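Shared Pantry and Kitchen Stores Project
Progress report to the Curine Fund
Reporting period ending 31 Oct 2022

Summary

The project was funded to bring order to the dry goods held at the Nudley and McIntyre kitchens and to set up a single way of storing, labelling and checking them. Work at Nudley is complete. Work at McIntyre started in July and has reached the second of its two stages.

Work completed

All dry goods at Nudley have been taken off the shelves, checked for date and condition, and entered in the stores register. The register now holds 376 items across both kitchens. Of these, 58 were past their date and have been removed. Duplicate jars and tins of the same spice were the largest single cause of waste, and the ordering sheet has been changed so that a new one cannot be requested while another remains unopened.

Goods are now sorted by use, with baking, spices, pulses and tinned vegetables kept apart. Plastic bins are used for sorting at the worktop before items return to the shelf. Spices are kept in their original containers wherever these close properly, so that the maker's storage advice stays with the contents.

Matters outstanding

Shelving for McIntyre was ordered from Cesatik and delivery is 7 weeks behind the agreed date. The supplier has confirmed that the price is unchanged. Until the shelving is fitted, McIntyre stock will remain in the side cupboard, and the spice section there cannot be laid out in its final order.

Spending remains within the approved budget. We ask the Fund to note that the shelving payment will fall in the next period. 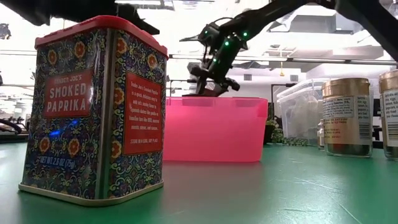 Report by Hanne Hallgrímsson, Stores and Kitchens
Checked by Quang Vi

Spices at the sorting table

The smoked paprika is a 2.5 oz (75g) tin from Trader Joe's, and its side panel carries the instruction to store in a cool, dry place. The same rule has been adopted for the whole spice section, which has been moved away from the cooker at Nudley and will be placed on the inner wall at McIntyre.

Next period

Fitting of shelves at McIntyre, transfer of stock from the side cupboard, and a second date check at both kitchens. The revised ordering sheet will be sent to the Fund with the next report.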